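Notebook, water bench
Stoldale shop, March, entry continued from previous page

8:40 a.m.

Arsen Lytvynenko left a note that the softener test strips have been stored over the sink with the lid off. Threw them out and opened a new tube. Any strip reading from the last batch should be treated as a guess. The titration numbers stand.

Tap sample drawn after running the cold line until the temperature stopped changing. 100 ml, two drops of indicator, titrated to blue. Result 300 ppm as calcium carbonate. Repeated it with a fresh sample and got the same endpoint within a drop. That's what we had in the fall before the town switched over to the Lobo well, so the switch has not made the water any softer, whatever the flyer said.

The question is still the one from last month. When dishes air-dry with white spots on them, how much of it is hardness and how much is soap that didn't rinse off? People bring us a spotted glass and want to be sold a softener. Half of them use too much detergent. 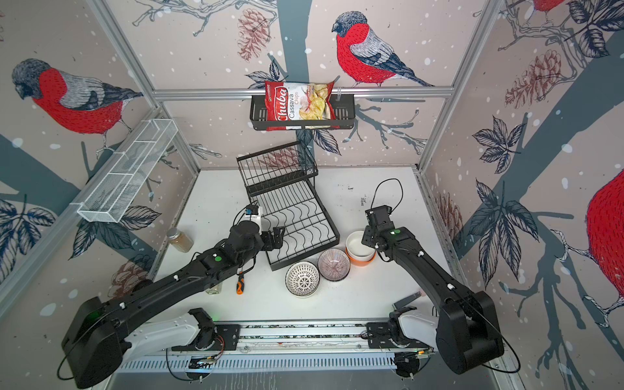
Drying test, plain water

Four glasses, washed together in distilled water first and wiped with lint-free cloth. Dipped each in its own beaker and set them upside down to dry with no towel. Beakers: tap, tap through the Fisel cartridge, distilled, and tap boiled and cooled.

Checked at noon against the dark card with the lamp off to the side.

Tap: spots all over, heavier at the rim where the last drops hang.
Fisel cartridge: faint film, very few spots. Wipes off with a dry thumb.
Distilled: clean.
Boiled tap: fewer spots than straight tap but more than I expected. There was loose scale in the bottom of the beaker and I probably picked some up on the dip. Should have poured it off through a filter first.

The Fisel film is not a surprise. A softener trades calcium for sodium, so there is still something left in the glass when the water goes. It just dissolves again when you wet it, and the calcium doesn't. Worth saying to customers before they buy, since they come back and tell us the softener is broken.

Vinegar on the tap glass: white deposit fizzed a little and came off in one wipe. So that one is carbonate.

Drying test, with detergent

Same layout, this time with Vama liquid at the dose on the label, then at double. Single rinse in tap water, then a second set with two rinses. I kept the rinse volume the same for every glass by using the big beaker, filled to the line.
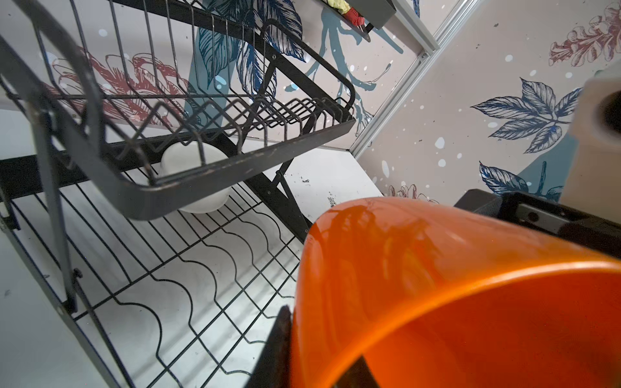 The double dose with one rinse was the worst of the lot. The marks were streaky instead of round and they felt slick. Vinegar did very little to them. Warm water and a cloth took them off. I'm calling that detergent residue and not scale, and I'm fairly comfortable with it.

Label dose with two rinses looked the same as the plain tap glass from this morning. I could not tell them apart on the card and neither could Arsen, who was handed them without being told which was which.

One thing to fix. The glasses nearest the heater dried faster and the spots on them were smaller and closer together. I moved them around for the last run, but the first run has that in it. Next time everything goes on the far bench, away from the heater and the door.

2:15 p.m.

Cartridge log. The Fisel on the test line has now passed 4,000 liters by the meter. Output still reads soft on the new strips. The maker gives a range for changing it, and our water is at the hard end of the chart, so I would have expected it to be going by now. Leaving it in. Check it every morning before the line is used and write the reading on the sheet taped to the cabinet — not in this book, where the next person won't look.

Salt in the tank was bridged again. Broke it up with the broom handle. Pellets next time, the crushed stuff cakes.

Handout draft for the counter, pasted in below so it can be marked up.

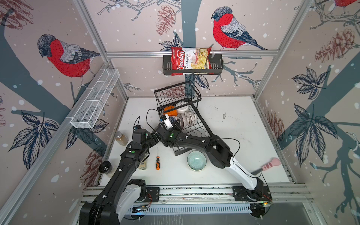 4 min read

Spots on your dishes: what to try first

Wet a spotted glass with plain white vinegar and wait a minute. If the spots wipe off, they are minerals from the water. If they stay, or feel slippery, try using less soap and rinsing twice for a week.

Rinse in the hottest water you can stand. It runs off faster and leaves less behind to dry.

Don't let dishes sit nested while they are wet. Water trapped between two bowls dries slowly and leaves a ring.

Drying with a towel removes spots of either kind, because the water is gone before it can leave anything. Use a clean one. Towels washed with fabric softener smear.

A softener helps with mineral spots. It does not help with soap left on from a short rinse.

(End of draft. Arsen wants the softener line moved to the top. I don't. Ask at the front counter which version people would read.)

Still to do: filter the boiled sample and run it again, order indicator, rinse the burette before locking up.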